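Utility corner: what do you put under the door when you empty the machine?
Home > Laundry & Utility > General

quietspin
Moved the washing machine in September to the only wall with the plumbing for it, so it now opens straight into the sunny end of the room. Lovely light. Terrible habit of dropping socks on the floor every time I unload. I've been using a big plastic tub, the sort builders mix things in, and it is ugly and too tall to get under the door.

Do people put something under there, or do you just accept that a share of your washing gets washed, dropped and worn anyway?

Also open to views on wicker. My sister-in-law says wicker is the answer to everything, which has made me suspicious of it.

pegbag69
Accept it. The floor is where socks want to be.

Less flippantly, get something low and wide. Tall baskets are designed by people who have only ever seen a top loader.

Mrs_Limescale
I have the Tastberg, the shallow one with the rope handles. Had it 2 years. One handle has gone but I never used that one anyway. It goes under the door and everything gets raked out into it in a single go, apart from the one item that stays stuck to the top of the drum until the next wash, when it turns everything pink.

Wicker I would not. It snags. Ask my tights.

dampcorner
Wicker does not snag if it's decent wicker. Cheap wicker snags. I have had the same one for 20 years and it has outlasted three machines and a marriage.

Mrs_Limescale
Glad to hear it's decent. My tights were also decent.

oldtwintub
Got a pale woven basket and a woven mat to go with the machine, after a long period of doing without either.
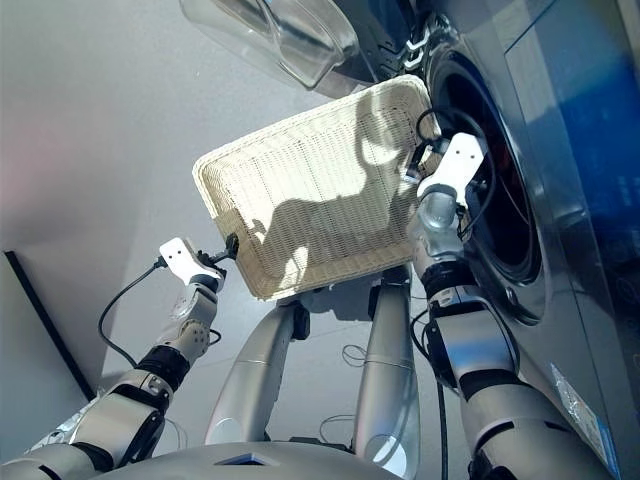
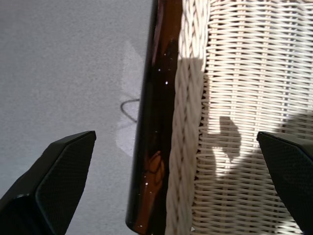
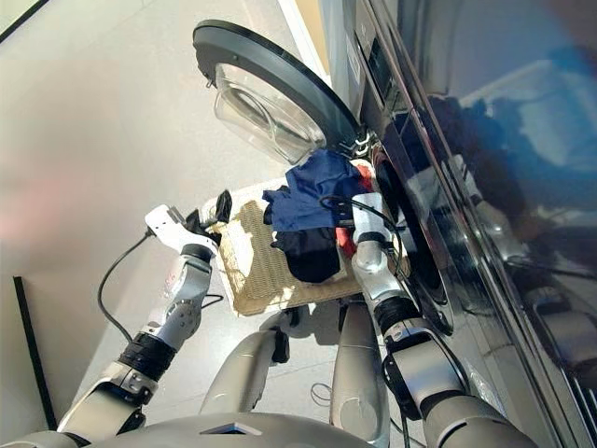 My own view, for what it's worth, is that the question of what goes under the door matters less than people think and the question of how far the door opens matters a great deal. My last machine had a door that stopped halfway, so you were forever reaching round it with an armful of towels. With the door swung right back, as it is in the last picture, you can let the lot slump forward, and if there's a woven mat on the floor the navy things and the black things can sit on it without picking up whatever the floor has been saving for them. I keep darks together for exactly that. The red one should not have been in with them, and yes, I know.

The weave on the basket is tight, so small things stay in. Mine has not snagged, but I don't own tights.

pegbag69
There is always a red one.

quietspin
That's roughly the arrangement I had in mind, mat and basket both. Does the mat not slide about? I had a bath mat under there for a bit and it ended up in the hall.

oldtwintub
It creeps a bit. I put a square of that rubbery mesh under it, the stuff for lining drawers. Came on a roll from Plernirer, who sell it in lengths nobody needs. I have enough left to line every drawer in the street.

dampcorner
Question about the second one. What's in the brown bottle next to the basket? I decant my liquid into brown glass too and get told off on here every time for saying so.

oldtwintub
You won't hear an objection from me, I like brown glass. I'd just keep it well away from a stone floor and bare feet.

Mrs_Limescale
I will object, then. Glass in a room where you walk about carrying a pile of washing up to your eyebrows. Put it on a shelf. Put everything on a shelf.

dampcorner
It's on a shelf. It has been on a shelf throughout this entire disagreement.

Mrs_Limescale
Then we agree, which is a first. I'll make a note.

spindle_and_co
Coming in to defend plastic, as somebody has to. A plastic basket can be hosed down. You can leave wet towels in it overnight (I know you shouldn't, I am describing real life). Wicker that stays damp goes grey and starts to smell like a boathouse. I had an Aydoğan one, very handsome, and in the end it went to the shed to hold kindling.

dampcorner
That is because you left wet towels in it overnight.

spindle_and_co
I did say.

oldtwintub
Spindle has a point about damp. I use mine for getting the stuff from the machine to the line and don't store anything in it. Between loads it goes where the sun comes in. If you want something to live in the corner full of washing, buy plastic and turn it to face the wall.

quietspin
Sun is the one thing I have plenty of in that corner. Does it bleach the weave?

oldtwintub
Mine's nearly white, so it would be hard to tell.

Mrs_Limescale
Sun makes it brittle. Give it a wipe with a damp cloth now and again, then dry it properly. That's my one kind word for wicker and I'd like it to be the last.

pegbag69
Has anybody measured the gap under their door? Mine only takes something very flat. I've ended up with an old baking tray, which does socks and flannels and not much else, though it is easy to clean.

quietspin
Measured mine just now, and the builder's tub misses by the width of my thumb. Going to try the mat first and look for a low basket after that. There's a shop in Jenau that does seconds, so if the weave's a bit wonky it'll match the rest of the house. Sister-in-law is not to be informed.

spindle_and_co
If she asks, tell her it's for kindling.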